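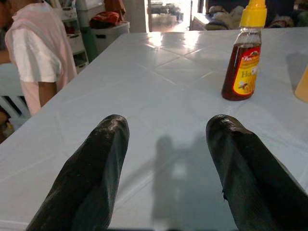 Warum Fliesen nie Fünfecke sind

Geh mal ins Badezimmer und schau auf den Boden. Das klingt nach einem langweiligen Auftrag, und zugegeben, die meisten Erwachsenen machen das auch nur, wenn ihnen die Zahnpasta runtergefallen ist. Aber auf so einem Boden ist ziemlich viel Mathematik versteckt. Die hat sich dort vor den Leuten in Sicherheit gebracht, die Mathe nicht mögen.

Was Fliesen können müssen

Eine Fliese hat eigentlich nur eine Aufgabe: neben anderen Fliesen liegen, ohne dass ein Loch bleibt. Die schmalen Streifen dazwischen heißen Fugen und zählen nicht als Löcher. Wenn eine Form eine ganze Fläche lückenlos bedecken kann, nennt man das Parkettierung. Das Wort kommt vom Parkett, gilt aber auch für Stein, Papier und Kekse.

Mit Quadraten klappt es prima. Mit gleichseitigen Dreiecken auch, und mit regelmäßigen Sechsecken ebenfalls, das wissen die Bienen schon länger als wir. Mit Kreisen klappt es überhaupt nicht. Wer einen Boden aus runden Fliesen legt, hat am Ende vor allem viel Fuge.

Und das Fünfeck?

Jetzt wird es spannend, denn das Fünfeck sieht ja ganz harmlos aus. Das Geheimnis liegt in den Ecken. Dort, wo sich mehrere Fliesen mit ihren Spitzen treffen, müssen ihre Winkel zusammen einmal ganz herum reichen, also 360 Grad. Beim Quadrat hat jede Ecke 90 Grad. Vier davon ergeben 360, fertig, Kaffeepause. Beim Sechseck sind es 120 Grad, da reichen drei.

Beim regelmäßigen Fünfeck hat jede Ecke 108 Grad. Drei davon ergeben 324, und es bleibt ein dünner, beleidigter Spalt. Vier davon ergeben 432, und die letzte Fliese müsste auf einer anderen sitzen. Darüber stolpert dann die Oma.

Die Überschrift hat übrigens ein bisschen geschwindelt. Wenn die Seiten und Ecken nicht alle gleich sein müssen, gibt es sehr wohl Fünfecke, die passen. Mal ein Quadrat und setz ein flaches Dach darauf, wie bei einem Haus. Solche Häuschen kann man Wand an Wand stellen und die nächste Reihe kopfüber in die Dachlücken stecken. Überschriften haben eben wenig Platz.

Gerade oder schräg?

Quadratische Fliesen kann man gerade legen, dann laufen die Fugen an der Wand entlang. Oder man dreht alles um 45 Grad, und schon stehen die Quadrate auf der Spitze und man sieht lauter Rauten. Es sind immer noch Quadrate. Sie haben sich nur schräg hingestellt.

Fliesenleger Marcelino Tejada hat uns erklärt, was er davon hält. »Gerade ist Arbeit«, sagt er, »schräg ist Arbeit mit Rechnen.« Am Rand passt nämlich keine ganze Fliese mehr hin, man muss Dreiecke zuschneiden. Für das Schwimmbad in Skimorholm hat er 428 Fliesen schräg verlegt, und 55 davon musste er zersägen. Danach wollte er eine Weile nichts Dreieckiges mehr essen, auch keine Pizza.

Zum Ausprobieren

Du brauchst Pappe, Schere, Stift und einen großen Bogen Papier.

Schneide aus der Pappe ein Quadrat mit 10 Zentimetern Seitenlänge.

Zeichne von der linken unteren bis zur linken oberen Ecke eine wilde Linie durch das Quadrat. Beulen sind erlaubt, nur kreuzen darf sie sich nicht, und rechts darf sie nicht anstoßen.

Schneide an der Linie entlang. Schieb das abgeschnittene Stück, ohne es zu drehen, auf die rechte Seite und kleb es dort an.

Jetzt hast du eine Schablone. Fahr mit dem Stift außen herum, rück sie genau ein Stück weiter und mach das noch mal. Und noch mal. Alles passt ineinander, obwohl die Form aussieht wie ein Dackel, der in einen Sturm geraten ist – oder was auch immer bei dir herausgekommen ist.

Wenn das Blatt voll ist, darfst du Augen hineinmalen. Mathematisch ist das nicht nötig, aber die Dackel freuen sich.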